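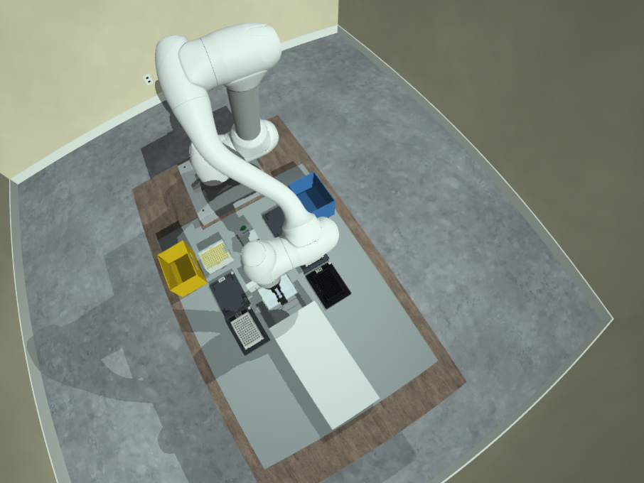
White robot arm over a gray tabletop. Computer rendering.

Archive home | Threads | Authors | Previous | Next
Reading time: 2 min

Subject: Re: Clunwood box set, disc 2 audio
From: Poonam Chauhan
January 27, 2026

Preston wrote:
> My copy of the Clunwood set drifts out of sync on disc 2.
> It starts fine and is visibly late by the end of episode 9.
> Is this the player or the pressing?

The pressing. I checked two copies on separate players and got the same drift. At the 15 minute mark the sound is late by 940 ms, and it stays there until the next episode starts. Disc 1 is clean.

Plasberg handled the transfer from the broadcast tapes. The first run was 1000 sets, and all of them have the fault. The second run has a corrected disc 2, with a small "R" after the catalog number on the inner ring. The outer box is the same for both.

Sandhu is taking exchange requests through March. Send the disc only and keep the case and booklet. They want the ring number in the request.

The commentary track on episode 9 is in sync on both runs. I have not checked the subtitles.

Poonam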